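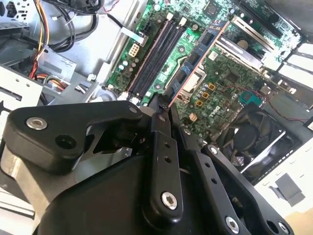

Lodport, September

Marras 61 desktop tower, refurbished. $599 with keyboard, mouse and power cord. No monitor.

The new batch is up. Same office tower we had in spring, same black case, a bit more memory this time. If you're on the waiting list you already got the email, check your spam if not. Batch is 50 units and when they're gone the next one is whenever Dulberg sends us another truck.

Short version for people in a rush: quiet, plain, full size desktop for office work, school, bookkeeping, a front counter, a family room. Not a gaming machine. Comes set up with the operating system on it and nothing else. No trial antivirus, no toolbars, no photo app that wants your credit card.

What you get

Marras 61 tower, cleaned inside and out
16 GB memory, two sticks
512 GB solid state drive, new, not pulled from anything
Wired keyboard and mouse, new, basic
Power cord, the right one for your country, tell us at checkout
Printed card with the serial number and who built it

What you don't get

A monitor. Speakers. Wi-Fi, unless you add the card (see below). A DVD drive. We used to leave those in but people kept writing to say they were noisy and then that they didn't work, so out they go.

Condition

Grade A means light marks on the case, nothing you'd see from a chair. Grade B means scratches, maybe a sticker shadow on the top or side, maybe a corner that met a doorframe once. Same parts inside, same warranty, cheaper. Grade B isn't listed online, write to Smaranda Roman at the shop and she'll tell you what's on the shelf. Photos on request. She sends them at the end of the day usually. 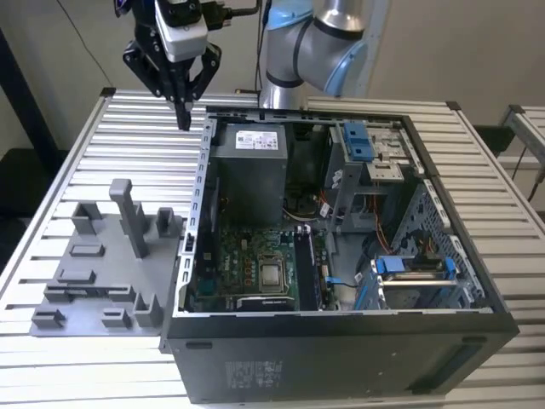
Where they come from: mostly office leases. A company runs a floor of these for a few years, the lease ends, Dulberg picks up the lot and wipes the drives. We then take the old drives out anyway and fit new ones. The old ones don't come back to us, so please don't ask for a "spare" one, we don't have them.

Then it's the bench. Dust out first. Fans get spun up and listened to. Babita Sisodia runs the bench and she throws out more fans than I'd like to pay for, but we had a run of rattly ones two winters back and I'm not doing that again. Fresh thermal paste on every processor. Clock battery swapped on every board. Memory test overnight, all the way through, and if one error shows up the stick goes in the recycling and the test starts over the next evening.

Ports

Front: two USB, headphone, mic
Back: six USB, network, line out, two display outputs
The display outputs are full size DisplayPort. If your monitor only takes HDMI you need an adapter, we sell one, or use any you have in a drawer. Passive ones are fine for one screen. For two screens get the active kind, the cheap passive ones sometimes blink on the second output.

Power

Plain built in supply, no brick on the floor. Enough for what's in the machine plus a small graphics card of the kind that takes its power from the slot. If your card has its own power plug on top, wrong machine. Ask us before you buy the card not after.

Noise

Quiet. You'll hear it a little when it starts, then not much. If it sits on a hollow desk it can hum, put it on the floor or stick the rubber feet on (in the bag with the keyboard, people miss them and throw them out with the packing).

Size and placing

Full tower footprint so measure first. It won't go in those desk cubbies made for small form factor machines. Leave a hand's width behind it for the cables and don't push the back up against a wall or radiator. Can it lie on its side under a monitor? Sure, just not with the vents down. Plenty of our counter customers do it like that.

Add-ons at checkout

Wi-Fi and Bluetooth card, fitted. The antenna screws on at the back, finger tight.
Memory to 32 GB, fitted.
Second drive, spinning or solid state, your choice, fitted.
DisplayPort to HDMI adapter, passive or active.
Fludura cable kit. Network cable, velcro ties, a longer power cord. The velcro alone is worth it if you have a kid or a cat.

Fitted means we do it before it ships and it goes through the overnight test with everything in. Adds a day. Unfitted is same price, some people like doing it themselves and fair enough.

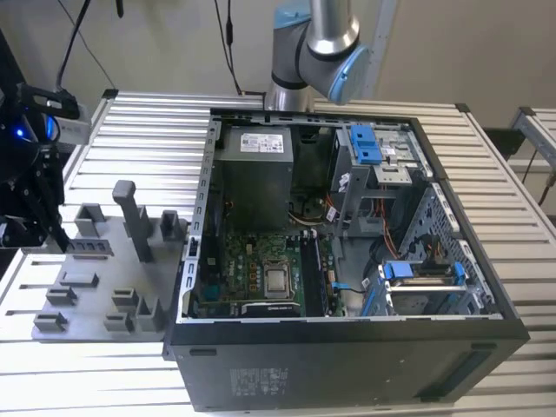
Can I put more memory in later without losing the warranty?
Opening the case and adding memory or a drive doesn't touch the warranty. Use desktop sticks, full length, same type as the ones already in there, and keep our old sticks until you're sure the new ones are good. If a slot gets broken by forcing a stick in, that repair is on you.

A few more that come up, quickly:

Laptop memory doesn't fit. It's shorter. We get one return a month over this.

Mixed sizes work but matched pairs are better. If you only want to buy one stick, fine, it'll run, you may not notice.

The power button light is white when running and orange when asleep. Orange is not a fault.

If the machine beeps at start and the screen stays black, turn it off, pull the cord, open the side and push the memory down firmly at both ends until the latches click. Shipping can loosen a stick. It's the fix for most of the calls we get in the first week. If that doesn't do it, call.

Screen plugged in, machine running, still "no signal"? Check you haven't plugged the cable into the wrong input on the monitor. Sorry but it's that a lot.

Setup

Plug in network first if you have it. First start asks for language, keyboard, a user name. Updates will run, let them, make coffee. The license is already on the board so if it asks for a key choose "skip" and it sorts itself out once it's online. If it still nags the next day write to us with the serial number from the card.

Moving stuff over from an old computer is up to you but Selorm Mensah wrote a decent page on it, under Help, called Moving House. Covers photos, mail, browser bookmarks. Printers too, sort of. The printer part needs redoing, he knows.

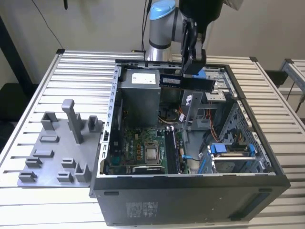 Bulk orders. Schools, clinics, small offices, anyone wanting ten or more. Price comes down and we can load your own disk image if you send it on a stick ahead of time. We can also set the names and asset tags, just give us a spreadsheet, one row per machine, and please no merged cells. Emanuel Ghiță handles bulk. He's in from 8:30 and he likes the phone better than email, so if you have a deadline call.

For bulk we keep all the machines in one order to the same board revision so your image behaves the same on every one. Means you may wait a little longer for a big order.

Shipping

Goes out from Lodport the next working day if you order before 2 pm. Tower travels in a double box with foam corners. Keep the boxes for the return period, we can't take a machine back in a garbage bag with tape (has happened). Pickup at the shop is free, park on the river side, the loading door at the front is for trucks and they will honk.

Heavy. Not terrible but get the door for whoever is carrying it.

Returns

21 days from the day it arrives, any reason. Fill in the form, print the label, done. We refund the full price when it comes back with everything in the box. Missing keyboard, we take off the price of a keyboard. You pay return postage if you've just changed your mind, we pay it if something is wrong with it.

Warranty

One year parts and labor. Covers the board, processor, memory, drive, supply, fans. Doesn't cover keyboard and mouse past the first month, spills, lightning, or falling down stairs. Second year can be added any time before the first one runs out, not only at checkout like most places. Repairs are done at our own bench. If we can't fix it within a week you get a replacement tower and we move your drive over, so your stuff stays your stuff.

Back up anyway. Please.

From buyers

"Bought for my mother's bookkeeping. She complained about the size and has not complained since. Two screens, active adapter, works." Laurențiu Bălan

"Good machine, boring, what I wanted. The card with the builder's name is a nice touch. Box was enormous."

"Took away a star because the rubber feet were in the bag with the mouse and I'd already thrown the bag out."

(we sent feet)

Old model note. If you have the earlier Marras tower with the gray front, the memory is a different type and the sticks on this page won't work in it. Parts for the old one are under Spares, while they last. The drive tray is the same on both.

Trade-in. We'll take any desktop that turns on, credit depends on age. Ones that don't turn on we take for recycling, no credit but no charge either. Pull your drive first if you're worried about it, or watch us do it at the counter.

Stock count at the top of the order form updates every hour, so if it says a handful left it may be less then that. Shop counter and phone open 8:30 to 5, closed for lunch, email answered same day mostly. Put "Marras 61" in the subject line so it lands with Smaranda and not in the general pile.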